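Progress report, second period: study of brand endorsements by musicians
Prepared for Myklebust by Ridwan Wuisan, with Nicanor Sarmiento

Dear colleagues,

This report covers our work from March until the end of July. As you remember, the grant pays for a study of how regional musicians make agreements with advertisers, and what their listeners think when a familiar song is used in a commercial. The first report was mostly about preparation. In this one we can show some results, although a part of them is still preliminary and I ask you not to quote it outside Myklebust.

## Listener survey

The survey was closed in June. We received 1,537 complete answers, which is more than the 1,200 promised in our application. The questionnaire was offered at four concert halls in Mivville and through the mailing list of the Nerkik radio station. Nerkik was very helpful and read our invitation on air in the evening program, at no cost.

We asked each person to listen to a short commercial and then to answer how they feel about the singer. Half of the people heard a version with the original recording, and the other half heard the same song performed by a studio singer. The difference between the two groups is smaller than Nicanor and I expected. People over fifty were more critical of the original recording in an advertisement for a car than in an advertisement for food. In the younger group we do not see this difference at all.

One question gave us problems. We asked if the musician "sold the song", and several people understood it as the legal sale of the rights, and answered about contracts. We will remove this question from the main analysis and report it separately.

## Interviews with musicians

We planned 50 interviews and have completed 43. The remaining seven are with musicians who were on tour during the spring, and all of them have agreed to speak with us in September. The interviews are longer than we calculated, often close to two hours, because the musicians like to explain how each agreement was made. For this reason the transcription is behind schedule. 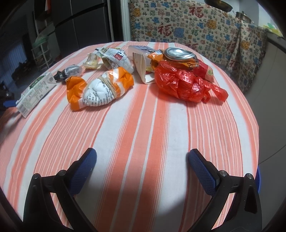 Nicanor has now transcribed 31 of the interviews and I have checked 20. We decided in May to divide the work in a different way: he makes the first version, and I listen again only to the parts about money and about approval of the final commercial. These are the parts where a wrong word can change the meaning.

A topic which we did not plan has become important. Many musicians told us that they had no right to see the commercial before it was broadcast. Two of them learned from relatives that their song was on television. I would like to give this topic its own chapter in the final report, if you agree.

## Archive of commercials

Pirkance, the advertising archive, gave us access to its collection of local television spots. We have viewed 700 of them and found 122 with music by a performer from our region. For each of these we write down the product, the year, the performer, and if the name of the performer is shown on the screen. It is rarely shown.

The older tapes are slow to use. The player at Pirkance must be reserved in advance, and it was in repair for most of April – we used this time for the survey instead.

## Budget

Spending is within the plan. We spent less on travel, as many interviews were possible by video call, and more on transcription software. I ask for your permission to move the unused travel money to the payment of a second person who can check transcripts in the autumn. The total amount of the grant does not change. The table of expenses is sent separately to your accounting office.

## Next period

- Complete the last seven interviews and all transcripts
- Finish the viewing at Pirkance
- Send you the first draft of the chapter about listeners in November
- Present the survey results at an open evening in Mivville, if the hall confirms

I need your answer about the travel money before the end of August, so that the new person can start in September. For questions about the interviews, please write directly to Nicanor.

With kind regards,
Ridwan Wuisan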